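Flistonness - Panel fitters and finishers wanted, Nallomville workshop

Posted 2019-11-17

Need people, and quickly. Two fitters, one finisher, maybe a third fitter if the right person turns up. Work is flat panels, mostly pale ones, for shop counters, wall linings, cupboard fronts, exhibition stands. Plus the big Dondaser job which has been on the books since September and is now properly under way.

If you've fitted kitchens, done shopfitting, hung doors, made cabinets, lined vans, get in touch. No certificates needed. We'd like to see that you can work neatly and keep going.

What the job is

Cutting, edging, dry fitting, joining, cleaning up, wrapping, loading. Not all in one day. Most people do cutting or fitting for the morning and swap after lunch. Finisher stays at the finishing bench and doesn't get pulled off it unless we're really stuck.

Dondaser wants long runs of plain panel in light greys and off-whites. Plain is harder than it sounds. No pattern to hide behind, so anything out of line gets noticed as soon as the lights go on. Over 610 panels in the order, going out in batches. Each batch gets laid out, joints looked at, marked up, then packed.

A lot of your day will be spent looking at joints. Two matt panels, one thin straight line between them, no screws showing. You look along it, then from the other side, then get someone to move the lamp and look again. Pale surfaces pick up every bit of shade in the room, a bit warm at one end and bluish at the other, so learn to tell a shadow from a dirty mark before you reach for the cloth. 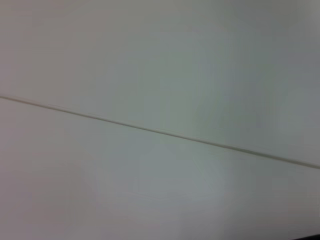
What we look for at the bench

- Line runs straight from end to end. Slightly darker or thicker toward one end gets a second look, and a pencil tick on the sheet
- Any lip you can feel with a fingernail gets wrote down, even a small one
- Faces clean, no glue, no finger marks, no tape left on
- Edges protected before it leaves the bench. Corners too
- If unsure ask. Chantal would much prefer ten questions to one panel sent back

Hours and pay

Early start, 7.30, done by 4. Half an hour for lunch, paid, and two short breaks. Some Saturday... no, scrap that, weekends are off until the new year at least. Pay depends on what you can do, we talk about it at the trial and put it in writing the same day. Tools supplied but most people bring their own square and knife. Boots you need yourself, we put 100 towards a pair once you've done your first month.

Trial is 3 days, paid in full whether you stay or not.

Where

Unit behind the Kollár yard, Nallomville. Parking on the left side only please, the lorries need the right. Bus stops at the end of the lane and it's a short walk, bit muddy at this time of year. Heating in the finishing room, the cutting side is cooler so bring a jumper.

Would suit

Somebody patient. Good eyes or good glasses. Able to lift with another person, we don't ask anyone to carry full sheets alone. Part time fine for the finisher, fitters need to be full time. Returners and older workers very welcome, two of our best came to us after fifty.

Wouldn't suit anyone who likes music loud, the finishing room is quiet and they want it kept that way.

How to apply

Send a few lines to Chantal Hiebert at the Flistonness office, or drop in before 3 and ask for her. Say what you've made or fitted, when you could start, and wether you drive. Photos of your work help, phone ones are fine. CV if you have one, don't write one specially. Chantal answers everybody but give her a couple of days.

Starting as soon as we find people. Ad comes down when the places are filled.

Shared 3 times | 2 comments

Related listings
Van driver, Nallomville and surrounding, part time
Workshop cleaner, evenings, Kollár yard
Trainee edge bander, Flistonness
Site fitter for Dondaser contract, travel paid

Contact Flistonness | Copyright Flistonness | Back to top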